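Countertop Cabinet Refit: Progress Report for the Hodžić Small Kitchens Grant

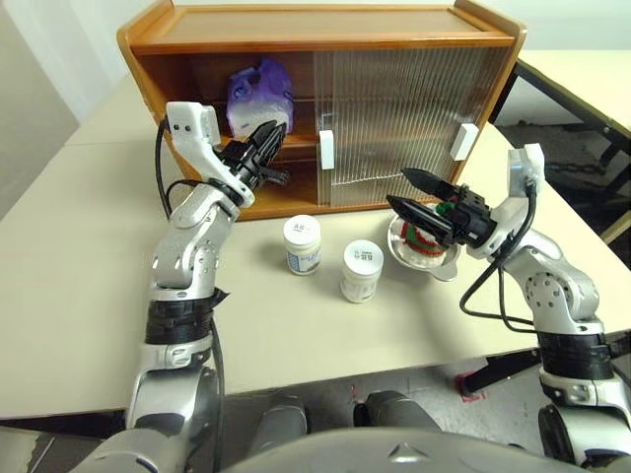 Hrvoje Mujić
Project lead, Bunthorpe Shared Kitchen
Aug 14, 2022

Hello all, and thanks for being patient with me. I promised you a report at the end of July and then spent the end of July sanding things, so you're getting it now with a few more results in it.

Quick reminder of what you're paying for. The shared kitchen at Bunthorpe has plenty of table and very little wall, so we can't hang cupboards. Our plan was to put small cabinets right on the tabletops, one per work table, and keep the everyday dry goods in them so people stop walking back and forth to the storeroom. The first cabinet is the one we've been living with and changing as we go, and most of this report is about it.

I'm really happy with the cabinet! It's wood, with a warm orange-brown finish that looks great against the light tables, and it has one shelf inside, so there's an upper and a lower compartment. The top is flat with raised side edges, and I'd fight anyone who wanted to sand those off. In the first version the top was just a plain board and things kept sliding off the ends whenever someone bumped the table. Now it's a proper extra surface (people park their notebooks up there, mostly, but that's fine).

The sliding door took the longest. You may remember we started with hinged doors, which swung out over the table and knocked into whatever was standing there. The ribbed, translucent door we have now slides sideways, so you can leave jars right in front of the cabinet and still get in. You can tell whether there's something behind it too, even if you can't quite tell what. The two white handles were an add-on after the first week. We only had one to begin with, and with the door pushed all the way over it was awkward to get hold of. Grostus sent us a box of them and we've got plenty left for the other cabinets.

Now, what goes where. We've gone back and forth on this a lot, and the layout we're using at the moment is pretty simple. Bagged things go on the upper shelf, like the one in the purple plastic bag with its little white label on the front. Screw-lid jars stay out on the table while people are working and go into the lower compartment at the end of the day. Anything small and loose goes on a round metal plate so it doesn't roll away, and the plate gets put back last.

Labels are my weak spot, I admit. We've got some with the label on the lid and some with it on the front, and the pair of white jars we use most has one of each. On the table, the lid label is handy, you just look down. Once the jar is on a shelf, you can't read it at all. I'd like to move everything to the front and I've started doing that, but I keep running out of labels halfway through an evening. It's on the list!

We've also tried the cabinet out with 34 members so far, over 7 sessions. I asked each of them to put the table away without any instructions from me and then tell me what annoyed them. The biggest complaint was the upper compartment: soft bags slump, and if you push one to the back you have to feel around for it. I've made a low wooden rail to try there, and Bikalport has offered to cut more of them if it helps. The second complaint was that the door rattles. Felt strip has been ordered. A couple of people wanted a drawer, and I said no, mainly because I can't build drawers.

On money, we're in decent shape. The wood and finish came in under the estimate, and the door material came in over it, mostly down to the piece I cut too short in July (sorry). There's some 300 left in the materials line, and I'd like your okay to spend 57 of that on labels and felt. The rest should cover the panels for the second cabinet. Receipts are in the folder Hodžić shared with me, apart from the one for the sandpaper, which I'm still looking for.

Next up is the second cabinet, same size, same finish, with the handles fitted from the start. I want to keep the door on the right half when it's standing "open," because most of our members seem to reach in with the left hand while they hold something in the right, but I'll ask around before I cut the track. After that I'll write up a one-page sheet with the measurements so the other kitchens you fund can build their own.

One thing I need from you before then: could someone confirm whether the measurements sheet should be in inches only, or inches and centimeters? I'm drawing it up either way, and I can still change it until the panels arrive.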